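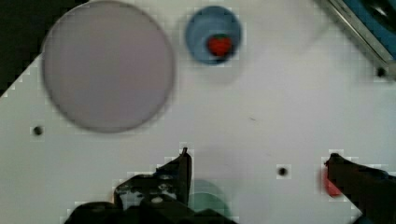 Wrist camera view with the strawberry in the blue cup and the plate to its left.

Rarkora Tabletop Arm Kit

8/2/18 | By Zdislava Baláž | 4 min read

The Rarkora is a single-arm kit for picking up, moving and sorting small objects on a table. It's sold by Sullel to teaching labs, research groups and small workshops that want a working bench without having to source the parts one by one. The kit includes the arm, a two-finger gripper, a wrist camera, the controller, cables and the Tasten recording software.

We supply it in two versions. The Bench version comes with a white tabletop, already drilled for the mounting screws. The Arm Only version is for customers who have their own table and are happy to drill it. A paper template is in the box. Please check it against the base before you make any holes, as the pattern changed in October and older templates are still in circulation.

Gripper and wrist camera

The fingers are black and narrow toward the tips. They're made for light household items such as cups, small dishes and play food. Fingertips wear with use and can be replaced with a hex key. Spare tips are sold in pairs.

The camera is fixed at the wrist and moves with the gripper, so the fingers stay in view at the bottom of the picture. This helps with the last part of a reach, when the hand would block the view of a camera mounted over the table. It also means the fingers can hide whatever is between them or just behind a tip. Most of our customers record the wrist camera and a fixed overhead camera together. The overhead camera isn't included, but Tasten will accept most USB models.

Video from the wrist is compressed before it's saved. At the default setting, edges can look blocky around cups and plates. Raising the quality setting clears up most of this and makes the files a good deal larger.

Recording with Tasten

Tasten saves the camera video, joint positions and gripper opening in one file for each run. An operator guides the arm by hand or with the optional leader handle, sold under the Varghese name. A run is limited to 60 seconds unless you change the setting. Files can be named by task, and a bad run can be marked and left out of the export without deleting it.

The starter task list has 16 tabletop tasks, written as short instructions. You can edit them or write your own in any text editor.

Otakar Tóth, who runs our support desk, recommends recording 100 runs of one task before adding a second. He also suggests moving the objects between runs by hand and not to marked spots, and leaving a few extra items out on the table so that it looks like a table in use.

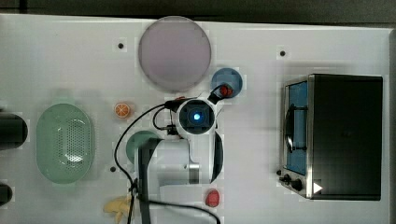
Can the arm work beside an appliance such as a toaster oven?
You can place one within reach, provided you enter its outline in the controller as a keep-out area and leave the door's full swing clear. The arm should be run at the slow setting until the outline has been tested.

Cables

The cables run outside the arm. They need enough slack to let the wrist turn fully, and the loops can be wide, so keep tall or light objects away from them. Clips are supplied. We suggest fitting the lower ones first, moving the arm through its full travel by hand, then fitting the rest.

Power and warranty

The arm runs on the 24 volt supply in the box. Do not substitute another supply, even one with a matching plug. The stop button must be within reach of the operator at all times.

Warranty is 24 months on the arm and controller. Fingertips, clips and cables are treated as wear items and aren't covered. Damage from liquids isn't covered either – use dry objects, and wipe the table before you start.

What's not included

Play food, dishes, the overhead camera, the leader handle and a computer. Minimum computer requirements are listed on the Tasten download page. Setup by a Sullel technician can be added to either version at the time of ordering.

Contact Sullel sales and support | © Sullel. All rights reserved. | Back to top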